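**Aushilfe (m/w/d) für die Buchbindewerkstatt Drultier gesucht, ab Juli, Teilzeit**

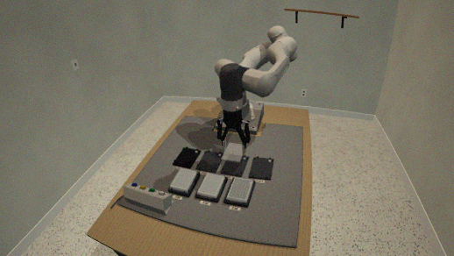

Die Werkstatt Drultier bindet und repariert Bücher für Bibliotheken, Archive und Privatleute. Für die Vorbereitung der Reparaturen suchen wir Verstärkung. Gearbeitet wird im Stehen an einem Holztisch mit großer dunkelgrauer Matte, wie oben zu sehen. Vorkenntnisse im Binden sind gut, aber keine Bedingung.

**Aufgaben**

- Einbände abnehmen, Rücken reinigen
- Papier und Gewebe zuschneiden
- Aufträge annehmen und im Auftragsbuch eintragen
- Pakete an unsere Kunden packen

**Wir bieten**

- bis zu 74 Stunden im Monat, Einteilung nach Absprache
- Einarbeitung durch Mebrat Sisay
- einen Vertrag über zwei Jahre, Verlängerung möglich

Sie sollten sauber arbeiten und gut Deutsch sprechen. Kisten mit Büchern müssen auch mal die Treppe hoch, einen Aufzug gibt es nicht.

Bewerbung mit kurzem Lebenslauf, gern auch handschriftlich, an Deepika Nadar, Werkstatt Drultier, Zimmer 91. Ein Foto brauchen wir nicht. Wer in die engere Wahl kommt, arbeitet einen halben Tag zur Probe, bezahlt.

Stand: 18. März 2025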